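### 4.2 Self-reported furniture moves

Rønning's household survey in Badcombe and Plirton asked people how often they shifted large pieces of furniture, and took the answers more or less on trust. We are less willing to. Of 2431 forms sent out, 2096 came back, and a good many were plainly filled in at one sitting — same pen, same tick down the whole column. The claim that tenants move a table every four months rests on these forms alone. 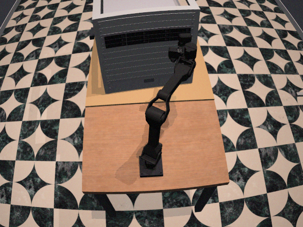
Vol. 10, p. 4

**Figure 1.** Table and, on a wooden surface adjoining it, a cabinet, above a tiled floor (computer rendering).

Bjarnason repeated the exercise in Ulldale one November and found far fewer moves, but he asked only owners. Whether the gap reflects tenure, the season or the wording of the question cannot be settled from what either author has printed. Neither gives the full list of questions. Until one of them does, we treat the Badcombe rate as an upper limit and leave it out of the model in Section 5.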